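Plier et ranger les vêtements en molleton et en maille
Fiche pratique à l'usage des résidents

Rubrique : Entretien du linge
Mise à jour : mardi 6 mars 2018

La présente fiche remplace celle du mois d'août, dont plusieurs passages prêtaient à confusion, notamment en ce qui concerne les capuches. Elle s'adresse aux résidents des logements meublés de la résidence Milness ainsi qu'aux personnes qui les aident dans la tenue de leur intérieur. Les consignes relatives au lavage figurent dans une fiche distincte, disponible à l'accueil.

Avant de commencer

Il est recommandé de plier le linge le jour même de son séchage. Un sweat-shirt laissé plusieurs jours au fond d'un sac prend des plis aux coudes et à la taille que le repassage efface mal. Les bords-côtes (poignets et bas du vêtement) doivent être secs au toucher. Ils sèchent nettement moins vite que le reste, et un poignet encore humide enfermé dans une pile communique son odeur aux pièces voisines.

Le pliage peut se faire sur un lit, mais une table donne de meilleurs résultats. Les tables rondes des studios conviennent, à condition de travailler face au bord et de tourner le vêtement au lieu de se déplacer. On essuiera le plateau avec un chiffon sec avant d'y poser du linge clair. Les lingettes imprégnées laissent une pellicule humide ; il convient d'attendre quelques minutes après leur passage.

Trier avant de plier

Les pièces sont réparties par épaisseur, puis par couleur. Les jeans et les vêtements lourds forment la base de la pile, les mailles et les tee-shirts en occupent le haut. Le molleton blanc ou écru sera plié à part, en particulier si la lessive comportait du denim neuf, dont la teinture peut déposer par simple frottement.

Les chaussettes et le petit linge ne se posent pas sur les piles. On les réunit dans un bac ou un tiroir.

Le sweat-shirt sans capuche

Étendre le vêtement à plat, devant contre la table. Lisser du col vers le bas avec le plat de la main. Rabattre un côté vers le milieu du dos, en prenant le pli à mi-épaule, puis replier la manche sur elle-même de façon que le poignet descende le long du corps. Procéder de même pour l'autre côté. Remonter ensuite le bas jusqu'au tiers de la hauteur, replier une seconde fois et retourner l'ensemble.

Le pli doit suivre la couture d'épaule sans l'écraser. Si la couture latérale tourne vers l'avant, défaut fréquent après plusieurs lavages, on se fiera au milieu du col et non aux côtés.

Le sweat-shirt à capuche

La capuche se plie en dernier. Une fois les deux côtés rabattus, elle est couchée à plat sur le dos, cordons rentrés à l'intérieur, puis le bas du vêtement est remonté par-dessus. Mme Widad Haddadin, responsable de la lingerie, rappelle que les cordons ne doivent pas être noués : le nœud marque l'étoffe et finit par user l'œillet.

Pour une capuche doublée, très épaisse, on peut se contenter d'un seul pli dans la hauteur. La pile sera plus large, mais elle tiendra debout.

Saisir l'étoffe correctement

Le molleton se prend entre le pouce et l'index, par un pli franc, sans tirer. Une prise trop courte fait glisser l'envers gratté sous l'endroit et le pli part de travers. Sur une pièce volumineuse, il est préférable de reprendre l'étoffe deux fois, près de la couture puis près du bord, et de déplacer chaque fois une faible longueur.

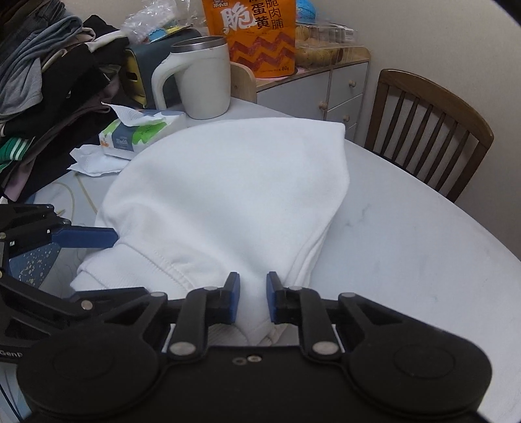 Service Lingerie et Vie quotidienne – Résidence Milness

Le molleton blanc ramassé en boule sur la table se reprend par la couture ou par le bord-côte, jamais par le milieu. On dégage d'abord un poignet, on suit la manche jusqu'à l'épaule, et le vêtement s'ouvre presque seul. Secouer la pièce au-dessus du plateau est déconseillé lorsque s'y trouvent une tasse, un sachet de grignotage ou une boîte de pâtisseries ; les miettes se logent dans l'envers gratté et n'en sortent qu'à la brosse.

La hauteur des piles

Une pile posée au bord d'une table bascule facilement, surtout lorsqu'elle mêle denim et tricot. Il est conseillé de la transporter vers l'armoire dès que le tri est achevé, en deux fois si nécessaire. Dans les armoires Hekodau qui équipent les studios, les tablettes se règlent ; laisser l'espace d'une main au-dessus de la dernière pièce pour pouvoir la retirer sans défaire le reste.

Les petits meubles à tiroirs ne sont pas destinés aux vêtements épais. Ils conviennent aux foulards, aux sous-vêtements et aux tee-shirts roulés. Un tiroir trop rempli force sur son bouton, et le remplacement d'un bouton en bois arraché est à la charge de l'occupant.

Taches constatées au pliage

Une tache découverte au moment du pliage justifie que l'on mette la pièce de côté. La tamponner avec une lingette ménagère n'est pas souhaitable sur du blanc, certains produits laissant une auréole après séchage. Un peu d'eau froide et de savon suffit dans la plupart des cas, avant un nouveau lavage. Les taches de graisse anciennes peuvent être confiées à la lingerie, le pli de la pièce marqué d'une épingle à l'endroit concerné.

Renseignements

La lingerie se trouve au rez-de-chaussée, bureau 21. En dehors des heures d'ouverture, les sacs étiquetés peuvent être déposés dans le casier prévu à cet effet, avec le numéro du studio inscrit lisiblement. Les demandes relatives au réglage des tablettes sont à adresser à M. Emerson Nogueira, poste 438.

Fiches de la même rubrique : Lavage des mailles ; Draps-housses ; Détartrage du fer à repasser ; Rangement des vêtements d'hiver.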